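Ticket 827, Sterwood front office desktop
Opened by: Femi Bako
Status: reopened

Femi says it "just needs a new CPU". I doubt it. Same claim in April on ticket 231, and the fault came back.

Case is open, socket bare, both black memory slots empty. Dell board.
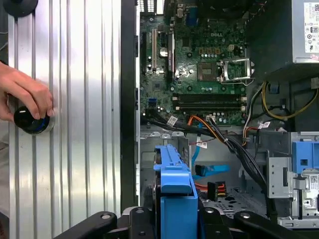
Before anyone orders a processor I'd like the power supply tested on the bench. A reseat and a fresh coin cell cost us next to nothing. Tiruwork, who signed this off as board failure, and on what evidence?

Rin to reply.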